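Subject: Re: [playkitchen] Pretend food and plates that don't drive you up the wall
From: Aitana Rivas
Date: 2026-02-21

Hi Struan, hi everybody,

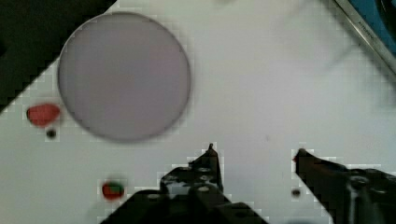 I've been meaning to answer this since you posted, and then the kids got hold of the tomato bin again and there went my evening. Quoting your bit so people can follow along:

> Struan Tosh wrote:
>
> We're redoing the pretend kitchen corner at our playgroup and I've
> been handed 50 dollars and a cardboard box of leftovers. Half the
> fruit in it is so small it rolls under the shelf the minute anyone
> looks at it. What are you all using for plates? And do you sort the
> food or just let it live in one big heap? I'd also love to hear from
> anyone who has the Stundar set, because the catalog makes it look
> wonderful and I don't trust catalogs.
>
> Also, is it worth keeping the tiny stuff at all?

Okay, plates first, because I have opinions! Go flat and go plain. We started out with the ones that have a cartoon breakfast printed on them, and the kids just wouldn't put food on top of the food that was already there (which makes perfect sense if you're three). A plain pale plate on a plain table is so much better. The red things really show up against it, and a kid who wants to serve you a tomato can see where the tomato goes. Lids work too. I've used the round lid off an old storage tub for years and it has been a plate, a pizza, a steering wheel and the moon.

If you're buying, buy them bigger than you think. The doll-sized plates hold one grape and then there's an argument.

As for the Stundar set - I have it, or what's left of it. The bread is great, the cheese is great, the fruit is fine but the green tops on ours wore off pretty fast where little thumbs go. By August we had a bunch of plain red balls and a long-running debate about which were apples. Rodrigo touched a few of them up with a paint pen and they're holding up okay, but please check that whatever pen you use is safe once it's cured, especially if you have mouthers in the group. I wouldn't pay full price for it again. I'd get the bread and cheese used and fill in with other stuff.

The Cifuentes fruit is what I'd spend money on. It's heavier, so it stays where you put it, and the pieces are big enough for a toddler's whole hand. Maëlys Picard has the vegetables from the same people and let me borrow the eggplant, and now I want the eggplant.

On sorting, I gave up on sorting by color ages ago. The kids don't care and I was the only one doing it. What stuck was two bins, one for "things you cut up" and one for "things you eat whole," and the kids made those categories themselves, so they defend them pretty fiercely. The lemon has moved back and forth all winter. Plates stand up in a dish rack next to the bins. A real dish rack, from the thrift store, and it's easily the most popular thing in the whole corner.

Now the tiny stuff. I'm going to be a bit of a stick in the mud here. For a group with anybody under three, take it out, all of it, including the pea-sized bits you find at the bottom of the box and can't identify. If it fits through a toilet paper tube it goes in a jar on the high shelf. With our older kids I do bring the jar down, and they love it! Small fruit on a big plate gets them slowing down and arranging things and making faces, and one girl spent most of a morning moving one little red thing around the rim. But I sit there the whole time and everything goes back in the jar before we get up.

For your 50 dollars I'd do plates and a dish rack secondhand, a small bag of the Cifuentes fruit, and then wash and keep the best of what's in your box. Skip the cash register. I know they're cute. Ours from Castetti beeps, and it beeps in the cupboard, at night, on its own.

Fiifi, didn't you say you had a bunch of plates left over when your room closed? If they're still looking for a home maybe you and Struan could sort something out. I can bring them as far as the library if that helps, and I've got 6 pieces of Stundar bread to throw in - slightly chewed, but clean.

One more thing before I forget, does anyone know a good way to get marker off a white tabletop? I've tried baking soda and the sponge eraser things and there's still a sort of ghost of a cat.

Aitana

--
playkitchen list | Contact the list owner | Archive, message 972 | Back to top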